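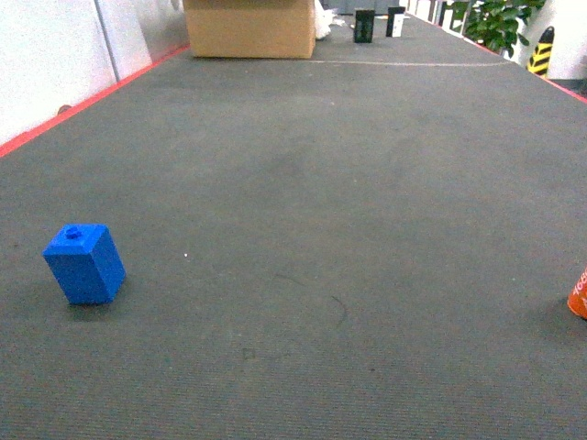 Support > Flooring > Entrance and corridor carpet > Common questions

Trestura ribbed carpet: common questions

What is the difference between Koval and Pilledel?
Koval is a needle-punched sheet carpet for corridors and offices. Pilledel is a denser ribbed product for entrances, where grit and water come in on shoes. They share a colour range but should not be laid edge to edge in the same room, as the pile heights differ.

Which way should the ribs run?
In corridors, along the length. In entrances, across the direction of walking, so that the ribs scrape the sole.

How long must the carpet rest before fitting?
Unroll it in the room 20 hours before fitting, with the heating at its normal setting.

Can it be laid over old vinyl?
Yes, if the vinyl is sound and fully stuck down. Loose or cushioned vinyl must come up first. Do not lay over old carpet of any kind.

Which adhesive do you recommend?
Zurnari contact adhesive for stairs, Zurnari tackifier for everything else. One 5 litre tub of tackifier is enough for a small office. Other brands may be used, but the warranty then covers the carpet only.

How often should it be cleaned?
Vacuum daily in entrances and twice a week elsewhere, along the ribs. Wet cleaning is needed after every 2,000 hours of use, or sooner if marks remain after vacuuming. Use as little water as possible — soaking weakens the backing.

Do chair castors damage it?
Soft castors do not. Hard castors flatten the ribs in time, and a chair mat should be used.

What does the abrasion figure on the data sheet mean?
Koval is tested to 4,000 cycles on our own rig. The figure allows comparison within our range and should not be set against other makers' results.

Can I return a cut length?
No. Uncut rolls may be returned within 20 days in their original wrapping.

Technical queries: Baldur Skov, Trestura product support.
Page last revised Tue 29 December.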